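Minutes – review of the Triven gripper kit (supplier: Vovelden)

Sun 23 December. Remote call, recorded by the secretary. Minutes of the May meeting were accepted without changes.

## 1. Status of the loan unit

The loan unit remains on the sink-side counter. Firmware was updated once during the loan period and the calibration file was replaced at the same time. The log now holds 771 grasp attempts, all with the standard two-finger set. The supplier's rated pad life is 4,000 cycles, so wear cannot be judged from this loan.

## 2. Object handling

The group went through the mixed-object work with the red tray. The object list covers a textured ball, a cloth, a sponge with a scrubbing layer, a braided rope toy, a flat piece of bark or driftwood, and keys on a wire ring. Views from the wrist camera and the fixed camera were compared.

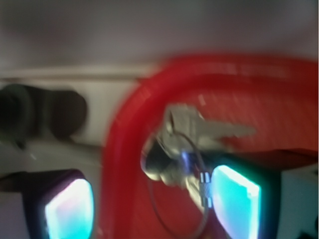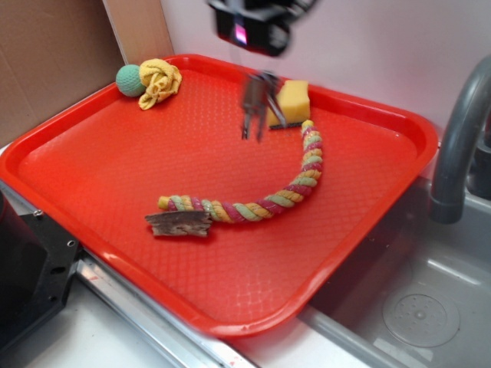
## 3. Points raised

- Wrist camera: blur during fast moves is too high for labeling. Vovelden to state whether exposure can be locked by the user or only at the factory.
- Lit finger pads: brightness differs between left and right in the wrist view. It is not known if this is a setting or a fault. The manual has no entry for it.
- Thin items: the wire ring is the hardest case on the list. A separate score for ring and keys was agreed – the current sheet gives one score for both.
- Rope: start pose to be written down before each run.
- Sink side: the tray overhangs toward the basin. A stop on that side was requested and will be tried before the next series.

## 4. Offer

Vovelden offers the kit with the Drodon controller license included for the first year. Spare pads are sold in packs of 10. The service plan covers the gripper and the wrist camera but leaves out cables. The Vávra adapter plate is priced separately, and two members asked for it to be moved into the base price. No decision was taken.

## 5. Actions

1. Extend the log to 1,000 attempts with the present pads.
2. Send the exposure and pad questions to Vovelden in one message.
3. Split the ring and keys score on the sheet.
4. Ask for a revised quote with the adapter plate and cables.

Next meeting to be set when the revised quote is in.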